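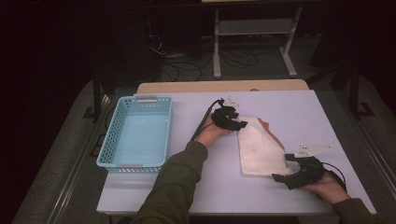
Which detective stories to read first for a Victorian costume day?

My reading group in Soltham is putting on a Sherlock Holmes day in September and everyone has to come as somebody from the stories. I've seen plenty of TV versions but have read only The Speckled Band, in school. I don't want to be the fourth Watson. I own the complete set in one fat paperback, 1,108 pages, and I'm a slow reader. Where do I start if I want a minor character with clothes I can put together at home? I can sew a straight seam and not much else.
Posted by Grulard, March 2018

Satish Jaiswal
Start with the short stories and leave the novels for later. The Adventures is the first collection and you can read one story in an evening. For costumes I would look at these two:

The Red-Headed League. Jabez Wilson the pawnbroker. He wears baggy gray check trousers, a black frock coat that isn't too clean, a drab waistcoat and a brassy watch chain with a square bit of metal hanging from it. Add red hair and people will get it right away.

The Man with the Twisted Lip. Hugh Boone the beggar. Old clothes and a scar on the face, so no sewing to speak of.

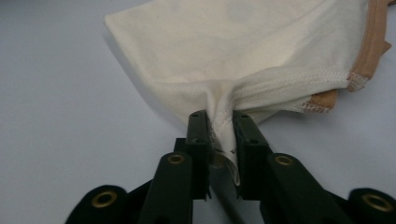

If you'd like a woman's part, Violet Hunter in The Copper Beeches is good. She is asked to cut her hair short and wear an electric blue dress, and it matters to the plot. The dress is the hard part - check thrift stores for a long plain one and add a collar.

Read the story all the way through before you buy anything. Doyle sometimes describes a person on one page and then has them turn up dressed differently later.

Cifuentes
just go as Moriarty. black coat, stoop a bit, done

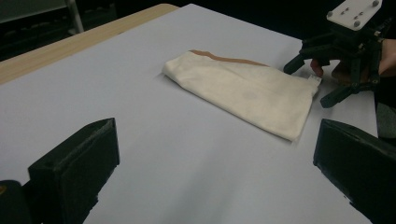 Prirnley
I'd skip Moriarty, there will be 2 of them already. Mrs. Hudson is easy but the stories say next to nothing about what she looks like, so you'd be guessing. I agree on Jabez Wilson. The other one I like is Henry Baker from The Blue Carbuncle, with a rusty black frock coat buttoned right up and a Scotch bonnet. He's only in it for a few pages, and you can carry a goose.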